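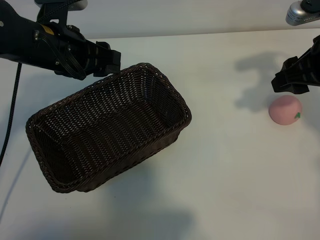

I've been meaning to write up how I do a scrappy binding, and now that the September heat hasn't quite arrived and I'm still happy to have a quilt on my lap, it seems a good time. It's my favourite way to finish anything colourful, and it uses up all those leftover strips you can't bear to throw out (I have far too many, and I suspect you do too).

My sample is the Fovinano throw I finished last month, which has a bit of everything in it – teal, mustard, a washed-out grey and one very loud pink.

## Working out the length

Measure all four sides, add them up, then add an extra 20 inches for the joins and corners. Yes, inches! I grew up metric like everyone else, but my rulers and every pattern I own say otherwise.

## Cutting and joining

Cut your strips 2½ inches wide. I like mine anywhere from 6 inches long up to the full width of the fabric, all mixed together. Lay them out along the floor first and shuffle them until no two neighbours are the same colour. Nandi Jacobs taught me to check the layout by squinting at it, and I still do.

Place two strips right sides together at 90 degrees, sew across the diagonal, trim to a quarter inch and press the seam open. Keep going until you have your length, then press the whole lot in half lengthwise, wrong sides together. I use a 70 needle for this and a slightly short stitch.

## Sewing it on

Before you pin anything, run the binding loosely around the edge of the quilt and see where the joins land. If one falls right on a corner, shift everything along by 3 inches or so and look again. A seam folded into a mitre makes a horrible lump, and I've unpicked enough of them.

Start partway down one side, leave a long tail, and sew with a quarter inch seam. Stop a quarter inch from each corner, fold the binding up, then back down, and carry on. Join the tails on the diagonal, fold the binding over to the back and settle in with a cuppa for the hand stitching.

In October I'll do the same thing with a flange, which is a bit fiddlier but lovely on a cot quilt.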